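Reading time: 2 min

April, by Rosimeire Medeiros

Continued with the simulation of the arm before we cut any more parts for the real one. Edivaldo wants to mount the gripper on the bench next month, so I must know if the approach to the rod is good.

First problem of the evening was the import. The finger model from Normand was in the wrong units and the arm threw itself out of the table at each start. I scaled it again and made the collision shapes simpler. After this it stayed quiet.

Then I ran 40 approaches with the starting angle changed a little every time. In 9 of them one finger touched the rod too early and pushed it away. All of these had the wrist turned more than 16 degrees from the line of the rod. I wrote this limit in the Wikine settings file, please do not change it without telling me.

The wrist view is dark. I left only one lamp in the model, and the grain of the table is still visible, but the gray parts of the gripper are hard to separate from it.

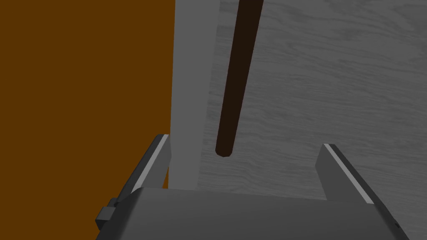 For the next run I will open the fingers before the arm goes down, and close them slower. Lachlan thinks the friction value is too high for the pads we bought. He may be right, I took it from the old Furtado project and never measured it.

To do: measure the pads, add a second lamp, ask Reinaldo for the key of the cabinet.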